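Why Does Clay Turn Hard?

Squish a lump of clay in your hand and it keeps the shape of your fingers. Leave it in water and it turns to mush! But the cup you drink cocoa from is made of clay too, and you can wash it a thousand times. So what happened to it?

It all starts with mud. Very, very old mud! Clay is made from rocks that rain and wind have worn down over a huge stretch of time. The bits are so tiny and flat that you would need a powerful microscope to see them. When they're wet, they slide over each other like playing cards with a little water between them, and that's why clay is so squishy.

When a potter finishes a bowl, it has to dry first. This can take 3 days, or even longer if the walls are thick. The bowl shrinks a little as the water leaves. Potters call a dry, unbaked pot "greenware" (it usually isn't green at all). Be careful with it! Greenware snaps like a cookie.

Then comes the kiln, a special oven that gets way hotter than the one in your kitchen. Inside, the tiny bits of clay start to stick together for good. Some of them even melt a little and turn to glass! Once that has happened, the clay can never go back to being mud.

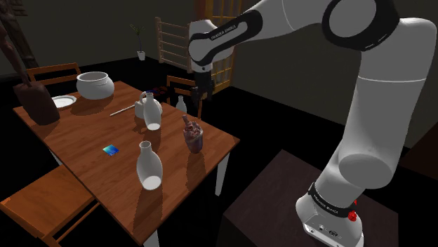 Luuk Verhoeven says the hardest part is waiting for the kiln to cool down. He fires his pots overnight, and he still has to leave the door shut for 12 hours after the heat goes off. "If I peek too soon, the cold air can crack everything," he says. "I want to peek every single time!"

Lots of pots go into the kiln 2 times. The second time, they're wearing glaze, a runny mix with powdered minerals in it. In the heat it melts into a thin coat of glass. Glaze can be shiny or dull, blue or brown or white, and it helps keep your soup from soaking in.

Want to try it at home? Roll some air-dry clay into a long snake, coil it around and around, and smooth the sides with a damp finger. Just don't put cocoa in it, because air-dry clay has never been in a kiln!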